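Thread on time alignment and filtering for two-handed cloth demos, with the parts of Mokirness we rewrote in January. Posting it in pieces as I clean up my notes.

6 min read

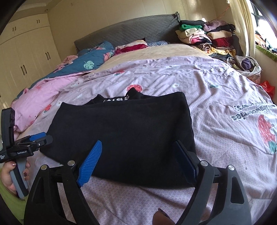

A reply to my last thread asked why two grippers need any alignment work at all, if both record timestamps and you can simply sort by time. Fair question, and most of this thread is the answer.

Short version: both devices write timestamps. The timestamps are from two clocks. Sorting by time works when the clocks agree and the delay from sensor to file is the same on both sides. Ours had neither.

Setup for people new here. Ilimeck trains manipulation policies from handheld gripper recordings. One person, one gripper per hand, a fisheye view from each. We recover the pose of each gripper, the opening width, and train on that. The robot arms never appear in the training data.

The task for this batch is folded clothes on a bed: pick up, turn, place, fold once more. Bimanual, so the relation between the two hands matters more than where either one is in the room.

409 episodes came in. The first policy trained on all of them reached for the cloth fine with each arm separately. Then it would close one side early and drag the fabric out of square before the other side had hold of it.

We spent three days blaming the policy. Changed the action horizon, changed the smoothing, changed the loss weight on gripper width. The early close moved around a little and stayed.

What found it was plotting left width and right width on one axis for a single episode where I remembered squeezing both at once. The left curve started down 40 ms before the right one. Next episode, same sign, nearly the same gap.

40 ms doesn't sound like much. At the speed people move their hands over a bed it's enough to shift a fingertip by more than the thickness of a folded shirt. For the width signal it's worse, because closing is fast.

So, offset estimation. Three things we tried.

One: clap sync. Bring the two grippers together at the start of an episode and match the bump in the IMU. Accurate when people do it. Many episodes had no clean bump, and a few had two.

Two: sync from the video. If one gripper can see the other, you can track it and compare its motion to its own reported pose. Works nicely in the stretches where the other device is in view. In cloth work the hands spread apart a lot and you lose it.

Three: cross-correlate angular speed. Both hands are attached to the same body, so when the person leans or steps, both IMUs pick it up. The IMU runs at 200 Hz, so there's plenty of signal. You need a stretch with body motion and little hand motion, usually the walk up to the bed.

We use three as the default, one as a check when a bump exists, and two as the tie breaker. Mokirness now writes all three estimates into the episode header along with the one it picked.

If the estimates disagree by more than a few samples, the episode is flagged and goes to a person. It doesn't get averaged. We averaged at first and it produced offsets that matched none of the methods.

Drift next. Over a single episode the clocks stay close enough that one constant offset is fine. Over a whole session they do not. We estimate per episode and then fit a line through the session. Any episode far off the line gets looked at.

The fit caught something I had missed. One device was restarted halfway through a session and the offset jumped. Before, we carried one offset per session, so everything after the restart was wrong.

Now perception, which was the second half of the trouble.

Black fabric on a bed is hard for anything that relies on texture. The cloth gives you an outline and very little inside it. If a garment has a printed label or lettering along an edge, the tracker will grab those few corners and ignore the rest.

Then the fold covers the lettering and the track dies, or it jumps to the duvet. A duvet with strawberries on it has excellent corners. The tracker loves a strawberry.

For gripper pose this is fine, good even. Printed bedding gives the visual odometry a lot to hold on to, as long as the bedding stays still. Of course the bedding does not stay still. You pull a shirt, the duvet comes with it, and the pose estimate slides along.

We handle this in the pose step by splitting features into near and far. Near means close in front of the fingers. Those are dropped from the pose solve whenever the gripper is closed or closing. Far features (headboard, wardrobe, ceiling line) carry the pose in that window.

This needs the alignment to be right first. If the width signal is late, near features stay in the solve during the exact moment the cloth starts to move. So a clock bug shows up as a pose bug. That cost us a day.

Windows are the other thing. A bright window at the side of a fisheye view washes out part of the picture, and the auto exposure changes as you turn. Features near it flicker in and out. We mask saturated areas with a margin before detection. Simple, and it removed most of the small jumps.

Width estimation. We read opening width from the fingers in the view, by color and position of the grip pads. Blue pads on most backgrounds are easy. The two pads on one gripper can look like different blues depending on the light, so we stopped using one color threshold for both and fit each pad separately.

It broke on blue blankets. The fix was to restrict the search to the arc the finger can physically reach. Should have been there on day one. The linkage only allows one path and the code was searching everywhere.

Object masks. For the policy we don't feed masks, but we use them for filtering. The question the filter asks is: at the moment of close, is there cloth between the pads? With a dark garment the mask often leaks into the black finger. Same color, touching.

We render the finger silhouette from the width estimate and subtract it before asking. Crude and good enough. Where it's uncertain the filter says uncertain and a person looks.

After alignment, the drift check and the grasp filter, 378 episodes remained. I reviewed the rejected ones by hand. A few were salvageable with a manual offset. I left them out this time so the comparison stays clean.

Retrained with the same settings as the very first run. I want to stress the same settings, with every policy change we made in those three days rolled back. The early close is gone in replay. On the arms at our Esville site both sides now take hold together on most attempts.

Remaining failures are a different kind. It sometimes picks up two layers where the demo picked up one. Sometimes it grips the sheet under the garment. Timing doesn't fix either. I think those need touch sensing or a better view of the edge, and we have neither on this robot.

Planning side, briefly. We run the two arms from one action chunk with a shared time base. There was an older path in the controller that let each arm start its chunk as soon as it arrived. Delete yours if you have one. It reintroduces the same offset at run time, and you will think your data is bad again.

The controller now holds both chunks until both are in, then stamps a common start time slightly in the future. If one is late, both wait. There is a small pause you can see if you look for it. Cloth doesn't care about a small pause.

Tooling notes for anyone building something similar.

Plot both widths on one axis before you train. It takes a minute. I have made it the default page when you open an episode in Mokirness.

Keep the raw timestamps. We had an early importer that overwrote them with corrected ones, and for those sessions I can't redo the fit.

Store the offset as a field and apply it at load. When the estimator improves, you rerun the estimator and leave the recordings alone.

Log the software version of each device with each episode. Sensor delay can change with an update and you want to see a step in the plot line up with something.

Check the sign convention. Left minus right or right minus left, pick one and write it down. We had both in the repo for a week, and one script was doubling the error.

Open question I don't have an answer to: the delay between the video and the IMU inside a single device. We treat it as constant. It probably depends on exposure time, so a darker room would shift it. If you've measured this on a handheld rig, I'd like to see the plot.

Next thread will be the layer problem, once I have enough failed picks sorted to say something about it. The offset estimator goes into the next release as its own module, with a test session that has a restart in the middle.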